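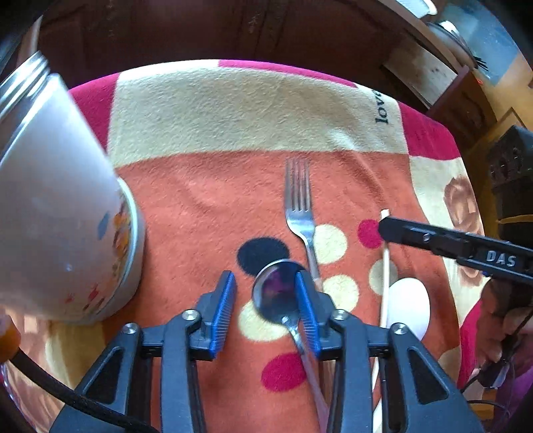 Tullthorpe, Thursday, July 11, 2019

Festinell steel utensil pot, reviewed by Kusum Tyagi

I have been meaning to write up the Festinell pot since January, when I brought it home from Fothergill along with a packet of sponges and a birthday card (the things I had gone in for). Several of you wrote after my piece on dish drainers to ask what I do with the cutlery once it's clean, and the answer for half my life has been "shove it in the drawer and hope". So let me tell you about the pot, and you can decide whether your bench has room for one.

It's a plain stainless steel cylinder with an open top. There's no lid, no divider, no little rubber feet and no writing telling you it's for UTENSILS, and I was thankful for that last one, because my sister has a set of jars that shout at you when you walk in. You put things in, they lean against the rim, you take them out again. I did wonder if I could get 600 words out of it, but I've grown rather fond of the thing and I suspect I'll go over!

The first thing I noticed is how well it copes with odd company. Our cutlery is a mixed bag. There are silver forks from when we were married, a gold-coloured one that came home from somebody's picnic and stayed, spoons from at least two different families, and a great many chopsticks, wooden ones and white ones, because we eat noodles more nights than I'd care to put in print. A drawer tray wants everything to be the same length. Mine is 243 mm wide and I know that because I measured it twice, trying to find an insert that would take chopsticks without sitting crooked, and I never did find one. In the pot they simply stand up and stick out the top, and you can grab one with floury hands without touching anything else.

Forks are good in it too, as long as you settle on which way up they go. I'm a tines-up person for serving and a tines-down person when the grandchildren are about. Spoons are the weak spot. A round-bowled spoon put in handle first takes up a lot of room at the rim, and once a few of them are in there they start elbowing each other, so that pulling one out brings up its neighbour. I now keep the spoons down to the ones I use for tasting and leave the rest in the drawer. 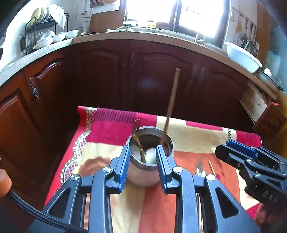
The steel pot with a fork and chopstick in it, and a silver fork lying on the cloth to the right.

I should say something about the noise, as it's the one complaint I've had from the rest of the household. Steel on steel rings. If you drop a fork in from any height it goes off like a tram bell, and at six in the morning with the kettle on and everyone else asleep you do feel like a criminal. I tried a folded square of felt in the bottom, which was lovely and quiet until it got damp and began to smell like a wet dog. A circle cut from an old tea towel does a better job and can go through the wash. On a thick cloth the pot itself makes far less fuss when you put it down, and that's mostly how I use it at meals – cloth on first, pot in the middle, everyone helps themselves. I like a bright cloth under it, all pinks and oranges and reds, because steel on its own can look a bit like the back room at a dentist's.

Cleaning is easy enough. Have a look in the bottom now and then, as crumbs do gather there, and I once found a hazelnut. I wash mine by hand and turn it upside down in the dish rack with the plates. If you put cutlery away with even a little water on it, the water ends up in the bottom, and wooden chopsticks don't thank you for standing in that. So dry them properly first. I didn't, early on, and had to throw out a pair I was fond of.

Before this I had the Flolta, the ceramic one with the holes down the side. It was prettier, I'll give it that, and heavier, so it never wobbled when someone loaded one side of it with ladles. The Festinell will tip if you're silly about it and put a big serving spoon in by itself. But the Flolta chipped at the rim in its second year and then chipped again, and you can't really have that near food. The steel has picked up some fine scratches on the inside and otherwise I have nothing to report.

Would I buy it again? Yes, though I think I'd buy two and give one over to the chopsticks – they do rather take over. If you only own one matching set of cutlery and it lives happily in a tray, save your money. If your kitchen is more like mine, I'd give the pot 7 out of 10, and it would have been an eight if it weren't for the clanging.

Next time, by request, tea strainers.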